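Household Organization 12, Handout 8
Sorting a Shared Desk
Instructor: Maribeth Evangelista
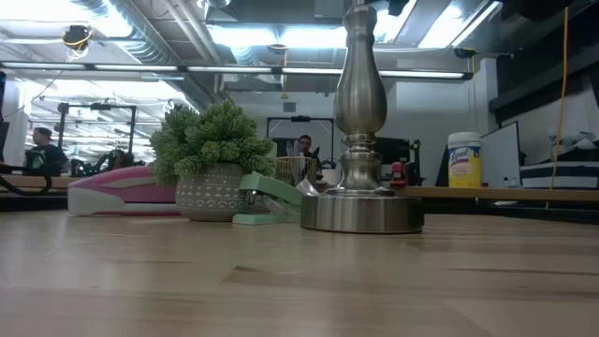

Start a shared desk by grouping items by how often they get used. Daily items stay within reach, weekly items go on a shelf, and the rest goes in a drawer or out of the room. Look for duplicates first. Two staplers, one pink and white and one mint green, sit in the same row as a lamp and a potted succulent, and one stapler is enough for most desks. Small baskets are fine for loose items if you label them. Cleaning wipes belong on the back shelf.

For next class: list everything on one desk at home or work. Mark each item D (daily), W (weekly) or R (rarely). Bring the list to Room 413. Read the Girklow chapter on drawers before you come.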